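Homik Vanity Unit – Owner's Guide
Section 4: Setting out and looking after the countertop

The sales leaflet says the top "looks after itself". Stone doesn't. Allow 18 minutes for the first wipe-down and be suspicious of any cleaner that promises to do it in one.

4.1 Before first use

1. Clear the countertop and open the faucet lever slowly.
2. Run water for a short while, then check inside the cabinet for drips. A dry pipe on day one proves very little, so check again after a week.
3. Wipe the marble with a soft damp cloth, front edge included.
4. Put back only what you use daily. Mug and toothbrush go at a back corner, away from the basin.

Note: Reed diffusers are optional – so, in our view, is most of what gets sold for bathroom counters. If you keep one, stand it beside the faucet, clear of the lever.

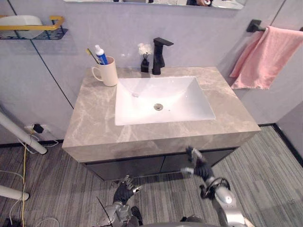
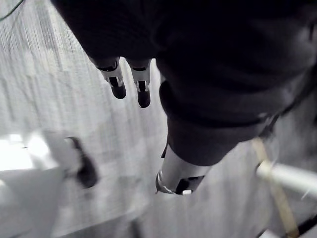 First picture: marble top with mug and diffuser at the back. Second picture: gray carpet at floor level.

4.2 Cautions

Caution: No vinegar, lemon or bleach on marble. "Natural" on the label means nothing here.

Caution: Matte black finishes scratch. Skip the scouring pad, whatever the packet claims.

Note: Carpet holds water. Blot spills at once and lift a corner to look underneath if you can.

Sealers such as Varkine may help. Test on a hidden spot first and wait 34 hours before judging the result.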